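Speaker notes: When the date is wrong — record errors in court and custody software

Odgate meeting, 7 September 2019
Slot is 20 minutes plus questions. Slides are mostly headings, so read from these.

SLIDE 1. Title

Introduce myself, say which office I work in and that I am not a lawyer. I maintain the interface between the county court case system and the jail management system in Preswood. When something goes wrong between the two, the ticket comes to me.

The talk is on one kind of failure: a warrant that has been cleared by the court and is still live in the system an officer looks at. Not a rare thing. Most counties that have checked have found some.

SLIDE 2. What a recalled warrant is

Keep this short for the clerks in the room, they know it better than I do.

A judge issues a bench warrant when someone misses a hearing. The person comes in, or the lawyer files a motion, and the judge recalls it. From that moment it has no legal force. On paper that is the end of it.

In software it is the start of a chain. The clerk enters the recall. The case system writes a message. Our interface picks it up and passes it to the warrant index. The index drops the record, and the dispatch screen refreshes from the index. Four steps, and a person can be arrested on a dead warrant if any one of them fails.

SLIDE 3. What happened in Preswood

Two years ago we moved from the old case system to the new one. The old system had one status field for warrants. The new one has two: status and disposition. A recall in the old system changed the status. A recall in the new one sets the disposition and leaves the status alone until the overnight job runs.

Our interface only looked at status.

For most recalls this made no difference. The overnight job changed the status, the interface saw the change, and the record dropped a day late. A day late is bad enough, and I will come back to that. But the overnight job skipped any case that had a second open matter on it. Those records never changed status at all.

Pause here and let people think about their own systems. Somebody usually asks about consolidated cases. Yes, those too.

SLIDE 4. How many

When we ran the comparison we found 189 warrants that were recalled in court and active in the index. The oldest had been that way for 13 months.

I can't tell you how many of those people were stopped in that time. The arrest records have a warrant number but the number is reused when a warrant is reissued, and we couldn't separate them cleanly. The public defender's office was given the full list and did its own review.

Do not guess at a number if pressed.

SLIDE 5. Why testing missed it

We did test. The vendor supplied a test plan and we went through all of it. We issued warrants, served them, recalled them, and checked the index the next morning. Every test passed.

Every test case had one matter on it. Real defendants often have more than one. The test data was made up by people who wanted to get through the list, me included, and it was too clean.

The second problem was that we checked the next morning. The plan said "verify removal from index" and gave no time limit. If it had said "within ten minutes" we would have seen the delay on the first day and gone looking for the reason.

SLIDE 6. The first warning

A deputy clerk noticed it before any of the technical staff. A man came to the counter with a certified copy of his recall order and said he had been told by an officer that he was still wanted. She looked him up, saw the recall on her screen, and told him it was fine. Then she phoned dispatch, and dispatch had him active.

She sent in a ticket. It was closed as a one-off after someone removed the record by hand. There were several more like it over the following months, each closed the same way by a different person.

If your help desk lets staff close a ticket by fixing the data, ask who is looking at the pattern. We had no one doing that.

SLIDE 7. The fix

The code change was small. The interface now reads both fields and treats either one as enough to drop the record. It took an afternoon to write and three weeks to test properly.

The test set is now 600 real cases with names and birth dates replaced. We picked them for being awkward: several matters, sealed matters, name changes, cases moved in from another county. We run the whole set before every release.

SLIDE 8. Break slide

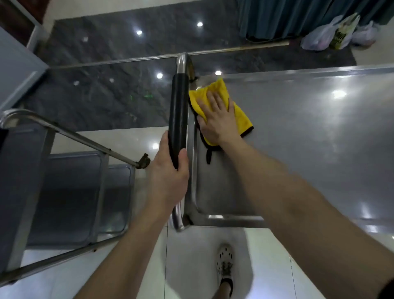 Hands, a yellow cloth and a black foam grip on a steel top.

Stop for water. Take one or two questions if the room is quiet, otherwise go straight on.

SLIDE 9. The daily comparison

If people remember one slide I would like it to be this one.

Every morning a script pulls the list of active warrants from the court system and the list from the index and compares them. Anything on one list and missing from the other goes on a report. A clerk goes through the report before noon and signs off on it.

It doesn't use the interface. That was a deliberate choice. A check that reads through the same code will make the same mistake. Ours goes to each database separately.

Vondcombe does theirs weekly and says that works for them. It is a smaller court. I would still go daily — a person can spend a night in jail between two weekly reports.

SLIDE 10. What we still don't do well

Be open about these.

The delay. Recalls now reach the index in a few minutes during court hours. After hours, a recall entered late can sit in the queue until the morning restart. We have asked for the restart to be moved and are waiting.

Out-of-county copies. When another county has taken a copy of our warrant, we send a notice of recall. We get no receipt back. The daily comparison covers our own index only.

Telling people. The county mailed letters to everyone on the list at the last known address. A lot came back. There was no second attempt by phone or text, and there should have been.

SLIDE 11. Contract terms

For anyone buying a system in the next year or so. Ask for these in writing:

A data dictionary that says what each status field means and which job changes it.
Notice before any change to an overnight job.
Read access to your own database, so you can run your own comparison.
A time limit for every message that affects whether a person is held or released.

Our contract had the first one. We had not read it closely. The disposition field was explained on a page near the back.

SLIDE 12. Questions

Likely ones:

Was anyone disciplined? That is a personnel question and I can't answer it.

Did the vendor pay? No. The field was documented, and the interface was ours.

Can we have the script? Yes, but it is written for our tables and will need changes. Leave an e-mail address on the sheet at the back and I will send it with the notes on how the test cases were chosen.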